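Office > Supplies and Storage > Galleries > Clips, Round Table

Gallery Notes Supply List Storage Archive Contact

Clips, Round Table
September
By Solomiia Pylypenko

The small-supplies drawer at the Civthorpe office had reached the state where a hand put in for one paper clip came out with several, hooked end to end. The contents of the clip compartment were tipped onto the round table next to the pantry and sorted by type. This page covers the table stage. The drawer refit is covered under Storage.

Two kinds of item are involved. The first is the ordinary wire paper clip, in mixed pastel colors. The second is the black binder clip with silver wire handles. They had shared one compartment since the move from the Bultus building, and that is the main cause of the tangle. A binder clip with its handles out acts as a hook, and paper clips thread themselves over the handles each time the drawer is opened and shut.

The method is the one Stepan Derkach wrote up for the supply list. Binder clips come out first and go back to a compartment of their own. Paper clips are then pulled from the edge of the heap toward the person sorting, and linked ones are separated before they go anywhere near a tray. Pulling from the center tightens the tangle and should be avoided.
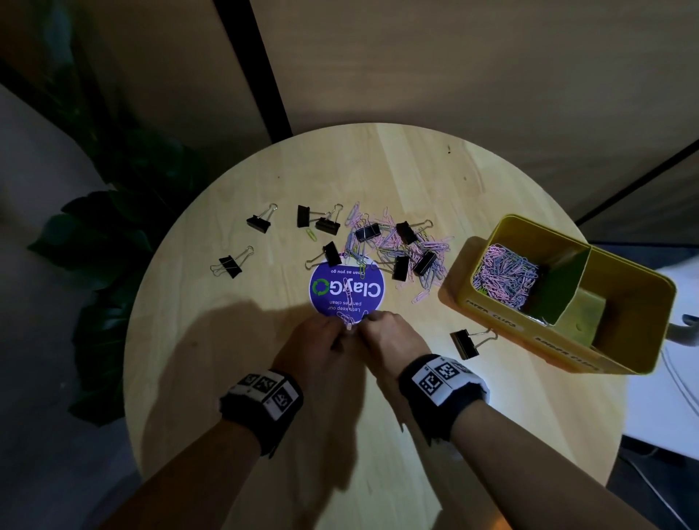 Separating a small cluster of paper clips at the rim of the ClayGO sticker. Binder clips still out across the upper part of the table.

The purple sticker is the pantry one: "clean as you go," with the recycling arrows in place of the last letter. It serves as a usable center mark on a table with no corners. Pylyp Stetsiuk has asked whether a second one can be had for the print room. Requests of that kind go to Tamara Chornovol, who keeps the spare signs.

A note on the surface. Pale wood is good for this job as far as the black clips and the stronger colors go. Silver paper clips are harder to pick out on it and tend to be left behind. Run the flat of the hand over the table at the end of each round. A sheet of dark card under the work would also do, and Demchenko's old presentation boards are still in the closet if anyone wants to try one.
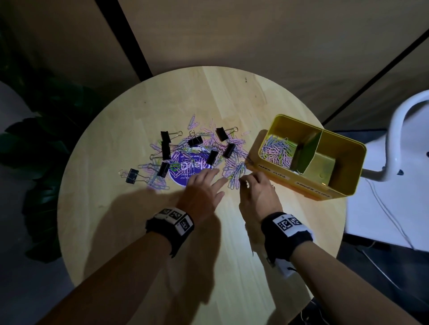 Pink, light blue, lavender, lime green and silver, unsorted. A few stray pink clips at upper right, clear of the main heap.

Color sorting was considered and dropped. It looks tidy for a week and after that no one keeps it up. The compartments are by size and condition only:

Tray 3: paper clips, standard, good.
Tray 4: binder clips, handles folded flat against the body before storage.
Tray 7: bent or sprung clips, kept for resetting the label printer and for hanging the key tags.

Anything that will not lie flat when placed on the table goes to tray 7. Do not bend clips back into shape. A straightened clip loses its grip and marks the paper, and the Tokumer files have enough rust lines and dents on their cover sheets already.

Trays are filled to 20 mm below the rim. Above that level the top layer catches on the drawer above and the whole problem starts again. The figure was Svitlana Ostapchuk's, taken with a ruler on the old cabinet, and it holds for the new one as well.
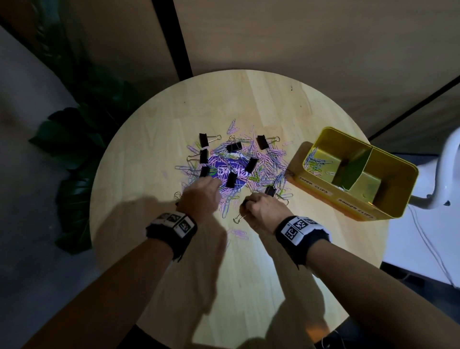 Left hand working into the pile just below the central binder clip. The heap is thickest in the middle and thins out toward the edges.

Points for the next round:

Fold binder clip handles as each one is lifted. Doing them all at the end means handling every one twice.

Use a shallow dish for the paper clips during sorting and decant from that into the tray. Dropping them straight into the tray from a height links them again.

Keep the overhead light on even in daytime. The arms throw a shadow over the near side of the table, and a silver clip lying there is easily missed.

Push pins are not part of this job and are not to be tipped out with the clips. They have their own tin, second shelf, behind the staples.

Corrections to the tray numbers should be sent to Stepan before the labels are printed.

Gallery Notes Supply List Storage Archive Contact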